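Starnley Bench Backdrop System, black
Bench equipment > Backdrops and surrounds
Part family: Arrieta

The Arrieta backdrop is a fabric and pole surround for a flat work table. It places a dark, low-reflection surface behind and under small objects so that they stand out from the background. It is sold as a complete set or as separate parts.

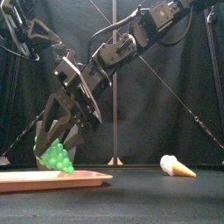
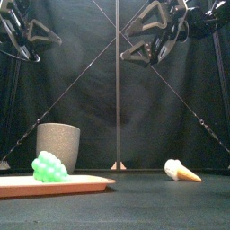
Black top and dark curtain, both pictures. Center pole, foot bracket and cross cables, second picture. First picture: toy grapes with a shallow tray.

Overview
The set consists of a black table surface, a dark curtain, a thin upright pole with a foot bracket, and two diagonal bracing cables with turnbuckles. The curtain hangs behind the work area. The pole stands on the tabletop in front of the cloth, and the cables cross near it to form an X. An upper rail is required for the curtain and the cables. The rail is not part of the set and can be any straight member rated for the load given below.

Curtain
Woven fabric, matte face, dark on both sides. The cloth hangs with soft folds in normal use. The folds will catch some light from overhead fixtures. Where this is a problem, pull the cloth to its full width and clip the lower edge behind the table. Do not clip it to the cables. Width as supplied is 2000 mm; wider pieces are made to order and carry a longer lead time. Iron on the reverse only, low setting.

The curtain is not flame-treated in the standard version. A treated version is available under the Stirkik option code. It is slightly stiffer and the folds are deeper. The two cloths do not match exactly in shade and should not be hung side by side.

Pole and foot bracket
The pole is metal, one piece, with a triangular foot bracket that fixes it to the tabletop. The bracket is supplied in a pale peach color so that the foot can be found easily against the black top. A black bracket can be ordered. Standard position is the center of the table width. Off-center mounting is possible, but the cables then have to be cut to different lengths.

Bracing cables
Two cables, each with one small metal turnbuckle. Set the pole plumb first. Tighten the turnbuckles alternately, half a turn at a time, until the slack is out of both cables. Further tension serves no purpose and will bow the pole. Check again after 8 hours and then whenever the table is moved.

The cables run in front of the curtain and will appear in any picture taken straight on with a wide view. For a clear background, work low and close to the table, or move the camera to the side.

Tabletop
Black, flat. Small bright objects show up well on it; dark objects less so, and a light tray under them is recommended. Wipe with a damp cloth. Dust shows clearly on a black surface, and fingerprints more so — allow for a wipe-down before each session. Solvent cleaners dull the finish in patches and void the surface warranty.

Choosing objects and trays
Glossy objects such as toy fruit return small highlights from overhead lights, even against a dark background. The curtain does not correct this. Use a diffuser, or turn the object until the highlights fall where they do no harm. Shallow trays in a light or warm color separate well from the top and do not hide the lower part of what is placed in them. Deep containers should stand behind the tray.

Objects and trays are not included.

Specifications
Curtain width: 2000 mm
Number of cables: 2
Turnbuckles: 2, one per cable
Maximum load on upper rail: 20 kg
Assembly: two persons, hand tools
Packing: curtain rolled, pole in sleeve, small parts bagged

Ordering
Complete set, standard curtain
Complete set, Stirkik curtain
Curtain only
Pole with foot bracket, peach or black
Cable pair with turnbuckles
Replacement tabletop — collection only, not shipped

State the table width and the rail height when ordering. Cables are cut to those two figures and cannot be returned once cut. Orders for stock parts received before noon on Tuesday leave the same week.

Notes on revision
Since August the turnbuckles have been supplied with lock nuts. Earlier sets can be fitted with the same nuts, free of charge on request. The foot bracket hole pattern has not changed.

Technical questions: Lanying Shen
Orders and spare parts: Nicanor Bravo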